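My Before-Every-Session Checklist for the Home Studio (with way too many comments)

I promised Yasmine Nasr I'd finally type this up after she spent a whole evening recording vocals into the wrong mic. Both of mine were plugged in, the laptop's built-in one was selected, and the take was lovely apart from sounding like it came through a sock. So now there's a list! I run it before anyone sings, talks or plinks a ukulele in my apartment, and I tick things off in pencil so I can reuse the sheet.

POWER AND CABLES

[x] Power strip off before anything gets plugged in
Comment: I learned this on a pair of borrowed speakers. The thump was impressive. Sorry again, Amr.

[x] No cable crossing the doorway
Comment: If it has to cross, it gets taped flat for the whole width of the door. Two little dabs of tape at the ends don't count (I tried, I tripped).

[x] Wiggle test on every mic cable
Comment: Headphones low, gain low, wiggle both ends. The blue cable crackles near the plug and is now officially retired. I wrote NO on it in marker.

[ ] Interface seated properly on the shelf
Comment: Left blank this month. The shelf bracket is loose and I've only pushed it back in with my thumb. Needs a longer screw.

[x] Phantom power off while swapping mics
Comment: Then wait a bit before unplugging. I hum one verse of something.

HEARING

[x] Headphone knob all the way down before anyone puts headphones on
Comment: This is the one item I'm bossy about. Turn it up slowly with the person nodding at you. I once gave Kimutai Biwott a full blast of feedback and he was very polite about it, which made me feel worse.

[x] Output limiter switched on in the session template
Comment: It was off in the Flokdale template, which is the one I copied for all the newer songs. I've fixed it in that one and in Lahlou, but the older sessions still need opening one at a time. Ugh.

[x] Break every hour, out of the room
Comment: Kitchen, water, toast, whatever. Ears get tired way before you notice, and then you start adding treble to everything. 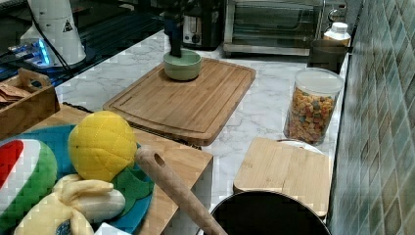

The kitchen counter, toaster end.

[x] Room noise check
Comment: Record a minute of nothing and listen back. Last time I found the fridge hum, a neighbor's drill and my own stomach. I switch the fridge off for quiet takes and put my car keys inside it so I can't leave without turning it back on. (Stole that trick from somebody online and I love it.)

LEVELS

[x] Loudest bit first
Comment: Ask for the loudest line of the song and set gain on that. People always sing louder once they relax, so I back it off a little more afterward. Ilham Abdel Rahman goes up a LOT in the last chorus — leave her extra room.

[x] No clip lights on the way in
Comment: One red flash and we redo it. You can't fix that later, whatever the plugin ad says.

[ ] Low cut on the vocal channel
Comment: I had it set to 400 from a phone-voice effect and forgot. Everyone sounded like a tiny radio for two songs. Put it back to normal, but I want to check the other channels before I tick this.

FILES

[x] Space on the drive
Comment: There were 2,886 files in the audio folder when I started, and I got it down to 2,301 by clearing out false starts and coughing. I kept one of the coughs because it's in time.

[x] Sample rate matches the project
Comment: If everyone suddenly sounds like chipmunks, look here first.

[x] Backup drive plugged in and showing up
Comment: Plugged in is half of it! Open it and make sure last session's folder is there. Brândușa Bogdan's cello parts were missing from mine in July, and I only had them again thanks to her own copy.

BEFORE I LOCK UP

[x] Speakers off first, then everything else
[x] Mics back in their pouches
[x] Fridge on, keys out
[ ] Window latch
Comment: Sticks. It closes if you lift it a little. I've emailed the landlord about it twice and will try again along with the bracket question, in case he has a drill I can borrow.

If you use this for your own room, change whatever you like, and tell me if I've missed something obvious with the power stuff. I'm redoing the sheet once the shelf is fixed.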